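Print this page | E-mail this page

Skuvmont Automation Group
Minutes, January meeting. Start 8 a.m.

1. Last minutes
Approved. One fix, Wustum visit was in the fall, not spring.

2. Chores question
Main item. Can a machine clear a table or tidy a break room yet, and should we put any money in. Long talk. Two members say yes, for simple stuff. Others say same thing was promised in 2020 and we are still washing our own cups.

Kusuma demo from last fall came up again. Did fine on boxes, slow on anything with a rim. Soft items (towels, aprons) not tried at all.

3. Vustis simulator
Shown on the big screen. Arm hung from overhead, bowl in the gripper, red plate underneath. Mugs, crates and a cabinet also on the platform. Group liked that it costs nothing to drop a bowl in there.

Vustis claims 800 runs so far on dishes, 107 of them failed. No breakdown by item. Asked for one. Also asked wether friction is set by hand, no clear answer.

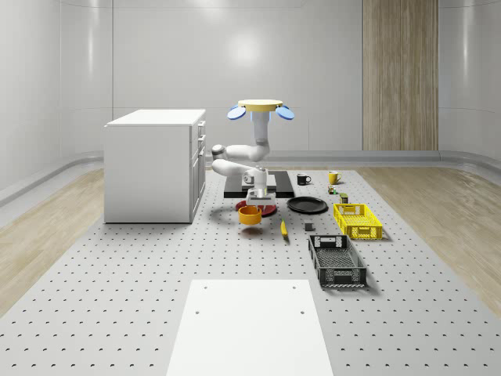 4. Shop floor
Wustum still wants bin sorting before any kitchen work. Parts come in mixed, some 8 bins a shift need a second pass. Agreed sorting is closer to ready than dishes. Drawers and cabinet doors, not this year.

Objection noted: sim results dont carry over to greasy parts. Want a real test first.

5. Actions
- Get failure list from Vustis
- Ask Kusuma for a price on a one month trial
- Wustum to send sample bins, greasy ones too
- Kitchen work back on agenda in March

Closed 9:40 a.m.

Print this page | E-mail this page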